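Ticket 1086 - Folding cell at Skudent stops after pickup
2 min read

Status: open, waiting on Clodix
Opened 28th June

Customer wants the two-arm cell to fold shirts from a mixed pile with no one standing by. Towels are fine. The last run was 200 towels and all of them got folded. Shirts time out at the "find corners" step, error 446, and the arms hold position until someone presses reset.
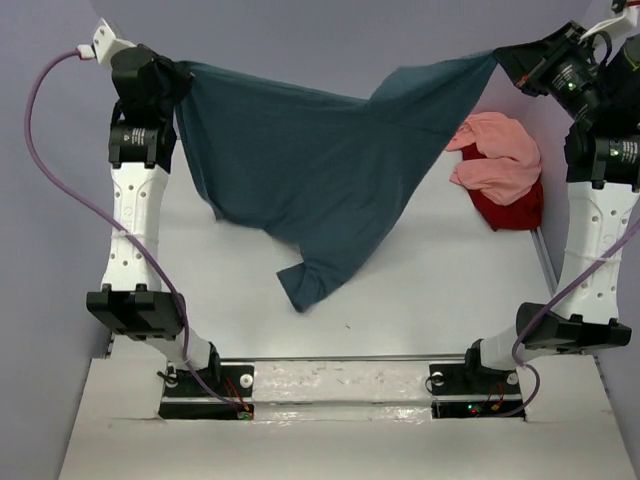
Error 446 means the planner couldn't match the cloth to a known outline. We swapped the Clovolness grip pads first and it made no difference. Grip isn't the problem. With the teal one held up between both grippers, the middle sags into a wide triangle and a sleeve or corner hangs lowest, so the planner has no straight bottom edge to work from. A towel gives it one every time.

Tried so far:
- raised timeout to 200 seconds, same error
- slower lift, same error
- regrip by the shoulders - worked on some shirts, failed on others

Told the customer to keep shirts on the hand table for now. Eyvindsson has the logs. Next update when Clodix sends the new outline set.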